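News > Heritage > Churches and Monuments

Thursday, May 4, 2023
By Nelly Cáceres

Carved grave slabs of Astcombe church to be shown together for the first time

ASTCOMBE. The Lokura Trust for Parish Monuments announces that the medieval grave slabs of the old church of Astcombe will be presented to the public in July, in the north chapel. The group has 103 slabs and pieces of slabs. Most of them carry a cross with a long stem, and a few also show a sword, a pair of shears or a chalice.

The slabs were found again during the repair of the chapel floor. Earlier builders had used them as ordinary paving, with the carved side down, and for this reason many lines are still sharp. The oldest ones are dated by their style to the late twelfth century.
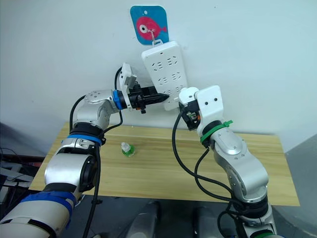
The trust has also prepared a small study room next to the chapel, where visitors can consult the 186 rubbings made by the Talavera family between the two wars. The rubbings are on thin paper and will be laid out a few at a time, under glass. The room has plain white walls, a light wooden table and a power strip fixed upright on the wall, so that students who come for a full day can connect a laptop or a reading lamp. Places must be requested by letter or at the church door.

"These stones do not have names on them, and people ask me often who is buried there," said Wálter Alvarado, director of the trust. "In most cases we cannot answer. But the shears and the swords tell us something of how a family wished to be remembered."

A guide to the slabs, written by Mr. Alvarado and printed by Skondora, will be sold in the chapel. The first printing is of 400 copies. It includes a drawing of each slab with its measures, and a chapter on two slabs that were moved to the churchyard wall.

The chapel will be open every afternoon in July except Mondays. Entrance is free. Groups are asked to write to the trust before their visit.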